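Good Manners for Handheld Grippers
By Hannelore Lammers
2023-10-07

The rulebook at Serkitden began, as so many good ones do, with somebody getting fed up. Mattes Lindemann had spent most of June sorting through demonstrations that people had recorded with handheld grippers, and he kept finding the same troubles over and over: a marker turned away at the wrong moment, a finger pad put on crooked, a task that started before anyone had said go. So he sat down one evening and wrote out what he wished people would do (it ran to three pages, and he apologized to everyone for the length).

I have a soft spot for that sort of document, I'll admit. The big safety standards for industrial robots are written for machines behind fences, and they have very little to say to a person walking around a room with a gripper in each hand. Mattes's pages are full of small, homely things. Wipe the pads before you start. Check the markers for smudges. Keep the floor between tables clear, and if you're wearing a headset, let your neighbors know before you step backward.

The rule people grumbled about most was the one on throwing work away. If you fumble, you finish the motion calmly, mark the take, and do it again. Of the first 700 takes recorded under the new rules, 87 were marked that way by the very people who made them, and Mattes was delighted! He'd been afraid they would all keep quiet about it.

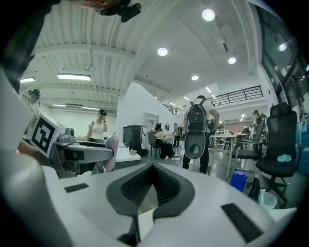
Spacing took a good deal longer to settle. Diekmann, the partner firm that helped test the draft, wanted lines taped on the floor, while the folks at Serkitden felt you should simply agree out loud who was working where. They ended up with a bit of both, tape for the tables and talking for everything else, and I must say I like the talking part best, old-fashioned as it is.

A second version is on its way, with a longer section on breaks, and Mattes tells me it has grown to five pages. He has apologized for that, too.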